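Buy the boring stuff first

12 Aug 2022

Budget season again, and again the first line anybody types into the spreadsheet is the arm. Which arm, what reach, can we get the newer one. I have sat through this meeting at three companies now and I'd like to argue for starting at the bottom of the sheet instead.

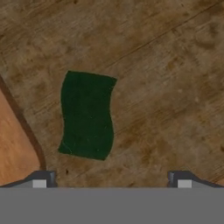 The bottom of the sheet is where the cloth goes. And the tables, the spare finger pads, the simulation hours, the person who resets things between tries. At Jarside, where I did planning for the laundry folding line, all of that was lumped under "misc" in year one. Misc was $2000. It was gone by March. The arm, meanwhile, sat bolted down and paid for, waiting on towels.

I mean that literally. We had no towels. Purchasing wanted three quotes.

So, my case. Cloth work is mostly not an arm problem. Pretty much any decent arm will reach a tabletop and close two fingers. What eats the money is variety: a square of fabric never lands square, edges wander, one corner goes off on its own, and whatever you're training has to see an awful lot of that before it's any use to the people folding. You buy that variety somehow. With people and fabric, or with simulation. Usually both. Neither one shows up on a vendor quote for an arm.

Noura Sfeir, who ran the numbers with me back then, had a rule I still steal. Price the thing you will do every day before the thing you will buy once. She put reset time on its own line and everybody laughed at it, then the line came out bigger than the service contract. Her guess was 300 resets a week on one bench. She was low.

Simulation people will tell you it's cheap. Some of it is. Dropping a flat cloth on a wood table in software costs you very little once it's running, and you can change the color of the cloth or the grain of the wood over lunch. Getting it to run is the part to budget for. Somebody has to build the gripper model so it matches the gripper you own. Somebody has to decide how stiff the fabric is. And if you swap the gripper in the fall becuase a rep gave you a discount, you pay for a good part of that twice. I've seen it. Minlow did exactly this, lost almost a quarter, and the discount was 6 percent.

Which brings me to fingers. Please, pick the fingers early. Fingers and pads are a small number on paper, so they get picked last, by whoever is standing there when the order goes out. But everything downstream leans on them. The sim model, the camera height, how close to the table you dare go. Pick them, buy 2 sets, write down the part number where a new hire will find it.

There's a fair argument the other way and Tin-yau Lai made it to me at some length over noodles. Capital money and operating money are different pots. If you don't ask for the big item in the year the big pot is open you may not see it again. Ask for the arm now, he says, scrounge the rest later, everybody scrounges. He's right about the pots. He got his group at Kaewkla two arms that way and I never got two arms of anything.

But I asked him what share of the week they're running and he changed the subject to the noodles.

My answer to the pots thing is: put both asks in the same memo. One page. The arm, and under it what it costs to keep that arm busy for a year, people included, sim included, fabric included. If they approve the top and strike the bottom, at least it's on record, and you can say no thank you to the top. I know. I have only said no thank you once, at Detside, and it was not a popular afternoon. We leased instead. Leasing was fine. Costs more over the long haul, sure, but we found out early that the bench was the wrong height for the job and handed the arm back with no tears.

Other stuff I'd put in before the arm, in no order. Table surfaces, more than one kind. A scrap budget for fabric, with no approvals under fifty bucks. Storage for the data, which grows faster then anyone says it will. Training time for the second person, so the first can take a vacation.

Then the arm. Whatever's left will probably cover it, and if it dosen't, get the smaller one.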